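I have been going to small shows since before I was old enough to stay for the encore, and I still think the best thing a band can do for its audience is play a little quieter. I know how that sounds. I can hear my younger self groaning from somewhere near the left speaker stack, where he spent most of his twenties and a good part of his hearing.

What brought this on was a Kusuma set in May, in a room that holds 302 people and felt like it held twice that. I love Kusuma. I bought their first record from a folding table and carried it home under my coat in the rain, and I've played it so often that the second side has a crackle I would miss if it were gone. But that night the bass was so heavy that the songs themselves got lost underneath it, and I stood there for 40 minutes trying to guess which one we were on. The woman next to me was singing along to something else entirely, and for all I know she had it right.

Now, loud has its place. There are songs that need to hit you in the chest, and I wouldn't want to hear Beditz any other way (please, never let them do an acoustic tour). My complaint is with loud as the setting everything gets left on, the slow songs included, and the talking between the songs, and even the playlist before the doors have properly opened, when people would love to say hello to one another.

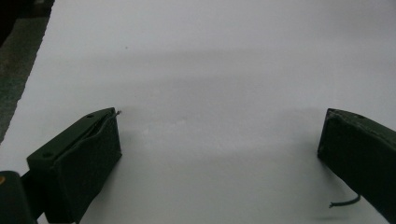
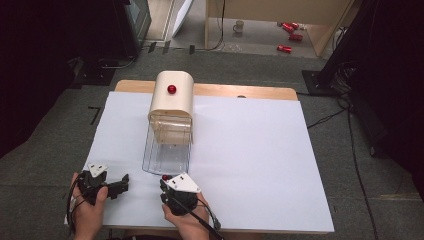
Jocelyn Chan thinks I have this backwards, and that a quiet show only teaches the crowd to chatter. When she saw Sitow play with the amps turned down, she told me, she learned a great deal about a stranger's kitchen remodel and very little about the new songs. She would rather have ringing ears and no kitchen.

Well, fair enough! I've stood next to that stranger too. But I think people talk through a show when they feel it doesn't need them, and a wall of sound can give them that feeling just as easily; they simply have to shout.

The night I keep coming back to is Koltisitz, years ago, with 60 of us in a basement and 4 players crowded around one lamp. They started so softly that the whole room leaned in, and when the drums finally came up, halfway through the third song, I felt it right down to my shoes. I doubt the meter at the desk would have shown anything special. It was loud compared with what came before, and my ears had room left for it.

So if you mix shows for a living, and I know it's a hard job with everybody yelling advice at you, try bringing the first few songs down a notch. I'll be over by the coat rack, with my earplugs still in my pocket for once.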